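We use cookies to remember where you stopped watching. By continuing you accept this.

Reading time: 4 minutes

Ticket 658 — Pirihi, episode two: subtitles ahead of the actors
Product: Jovside player, living room app
Opened by: Dardo Paredes
Status: Closed (see last entry)

Original report

I'm watching Pirihi, the Pratotwood adaptation, all six episodes of it. Episode one is fine. In episode two the English subtitles start well and then, after the dinner, run ahead of the dialogue. I learned that the uncle was dead, who had done it and how sorry they were, all while the uncle was still pouring the wine. It's a revenge tragedy, so I had my suspicions, but I'd like to have kept them a bit longer.

Restarting the episode doesn't help. Neither does restarting the TV, the router, or me.

Reply 1, Jovside support, 9:10

Thanks for getting in touch. Please try the following and tell us what happens:

1. Sign out of the app and back in.
2. Turn subtitles off, wait a minute, turn them on again.
3. Play the episode on a second device.
4. Note the time on the progress bar where the trouble starts.

Reply 2, Dardo Paredes, 13:25

Signed out and in. The app greeted me as a new viewer and suggested cartoons.

Subtitles off and on, no change. On the laptop it's the same, starting in the same place: the cut from the dining room to the courtyard. On the phone as well. I've now watched the uncle pour that wine on three screens and he's very good in it. 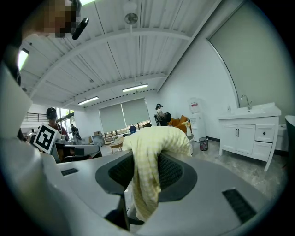 Pale yellow cloth with a faint white check.

One more thing. The Spanish subtitles are perfect. I switched to them by accident and followed the courtyard scene with no trouble, so it can't be the picture or the sound. My mother, who came in halfway, wants it recorded that the translation is better than the English, and the English is what they're speaking.

Reply 3, Jovside support, 15:40

Thank you, the Spanish track is a useful clue. We've reproduced the fault here and can rule out your equipment. The English file is ahead by 40 seconds from the courtyard to the end credits. Passed to the captions desk.

Reply 4, captions desk, 16:05

Looked at the file. Cue 451 is the last good one ("More wine, then"). Everything after it has been moved up by a fixed amount. Our guess is that the English captions were timed against an earlier edit, one without the long silent walk through the courtyard, and that the Spanish ones were done later against the finished cut. We've asked Pratotwood which edit they sent us.

As a stopgap, the player has a subtitle delay under Settings > Language > Timing. It goes up to ten seconds. We're aware this isn't enough.

Reply 5, Dardo Paredes, 18:50

Found the delay. At ten seconds the confession now arrives as he puts the bottle down, which I suppose is progress.

For what it's worth, our film group in Etley is showing episode two to members who need the English captions, so I'd be grateful for a date. I've offered to read them aloud from the back. This was received in silence.

Internal note, captions desk

Pratotwood confirm the walk was put back late, at the director's request. Their view is that it's the heart of the episode. They also say they sent new English captions with the final delivery. They did. The file was sitting in the folder for episode five, where it had been rejected for not matching episode five. 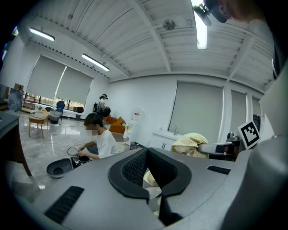
White walls under a ribbed metal ceiling.

Steps taken:
- New English file checked against the final cut, start to finish.
- Old file withdrawn.
- Episodes three to six spot-checked at the open, the middle and the last scene. All in sync.
- Episode five folder tidied. It also contained the trailer for something else, returned to its owners.

Reply 6, Jovside support, 11:15

Hello again. The corrected English subtitles for episode two are live. You may need to close the app fully before they load. Please set the subtitle delay back to zero first, or everything will be ten seconds late and we'll be opening another one of these.

Reply 7, Dardo Paredes, 20:30

Forgot to set the delay back to zero. Then remembered.

All in sync on the TV and the laptop. The walk is lovely, by the way, and I can see why they wanted it back, though it's easier to enjoy when nobody's being murdered in text along the bottom. Haven't tried the phone. Happy for you to close this.

Reply 8, Jovside support, 20:45

Closing. Cause: outdated caption file. Fix: file replaced. The request to raise the limit on the subtitle delay has been logged separately and is with the player team, who hope to look at it in June.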